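Readers wanted for a slow, friendly faith and fantasy book group

I've been running Nomum from my flat in Fasby for a few years now, and it has always been a bit of a one-woman band (me, a kettle, far too many paperbacks). This autumn I'd love some company! I'm looking for 11 people to read a fantasy novel with me and talk about what it does with God, grace, evil and all the rest of it.

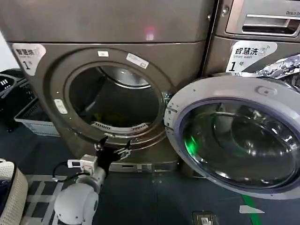
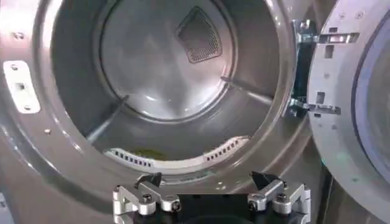 What we're reading

The Bielecka Gate, all 50 chapters of it. It's a pilgrim story with a drowned cathedral, a priest who may or may not be lying, and an ending that had me cross for a week. Some Christian readers adore it and others think it's muddled about forgiveness. I go back and forth myself, so please don't expect me to hand you the right answer.

What I'd ask of you

Read around 20 pages a day, starting in October. Come to a video chat on Monday evenings, camera optional, biscuits encouraged. Send me a paragraph or two each week about what struck you, and say if I can put it on the blog. I'll use first names only, or none if you prefer.

Who can join

Any adult, any church or no church at all. You don't need theology, and you don't need to have read fantasy before (though if you already have opinions about dragons, brilliant). I can't pay anyone, but Pristance Books are posting each reader a free copy.

How to apply

Use the contact form and tell me the last novel you argued with and why. Please put "Gate" in the subject box or I'll lose you among the newsletter replies.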